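About the Stutbridge Robotics Club

We're a student robotics club with three project teams, open to anyone in Years 9 to 12. Temitope Idahosa started the club and still runs it, with help from four senior students.
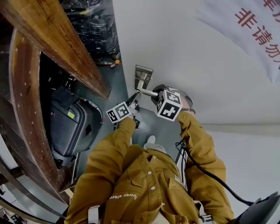 Our main project this year is Nollari, which looks at everyday jobs such as opening doors. Teams meet after school from February and share one workshop. New members don't need any coding experience.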